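20 November 2020

Stairwell, still. I had meant to have the high wall cut in and rolled by the end of August and it is now very nearly Advent, so no prizes there.

Rhun Yorath came by at nine with the adjustable ladder he swears by, a Mirker, all hinges and clicks. The instructions say it will stand with one leg on the half landing and the other three steps down. It will. Whether it will do so with me on it, holding a tray of emulsion, is a question the leaflet passes over. I went up four rungs, didn't care for the sideways give, and came down again. Rhun said it was bedding in. I've heard the same said of new shoes and of governments.

Then there's the price. A decorator from Ristgate wanted £2,034 for stairwell, landing and both ceilings, and I thought that was robbery until I stood at the bottom and looked up properly. Still do, a bit. The tower for hire is £100 for the weekend and has to be collected, and I can't see it going round the turn in the stairs whatever the man on the phone told me. He'd never seen the stairs.
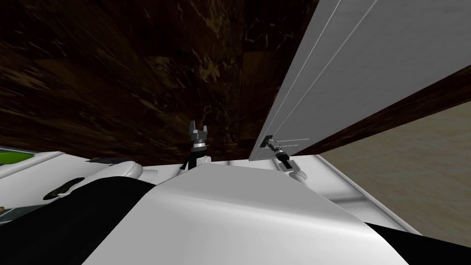
Branwen Lougher thinks I should pay for the tower anyway and stop measuring it against the price of a broken hip, and that a plank between a ladder and a stair tread is only as good as the thing the ladder is leaning on, which in our house is old plaster. She may be right about the plaster. I knocked along it with my knuckles after lunch and there's a hollow patch the size of a dinner plate just where the top of the ladder would rest.

So more filling before any painting. I bought the Ludel stuff, which claims to be dry in 8 hours at any depth. I'll believe it when I've sanded it. The last tub of quick filler I had was still like cheese the next morning.

Did the low parts instead, skirting and the spindles on the bottom flight, as those can be reached by a person sitting down. Two coats said the tin. Three, I'd say, and the second one dragged.
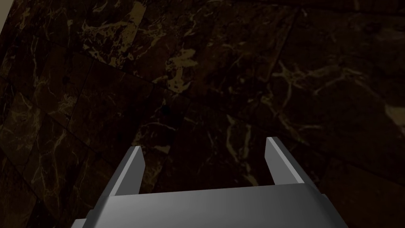 *Grey block, two fingers, dark marble.*

Rang the hire place again before tea. They have a narrower tower that comes apart in sections, they say, and could hold it for me until the end of the month. I asked for the width in writing. Nothing yet.

Brushes in the jar, dust sheet left down on the stairs. Must remember that in the night.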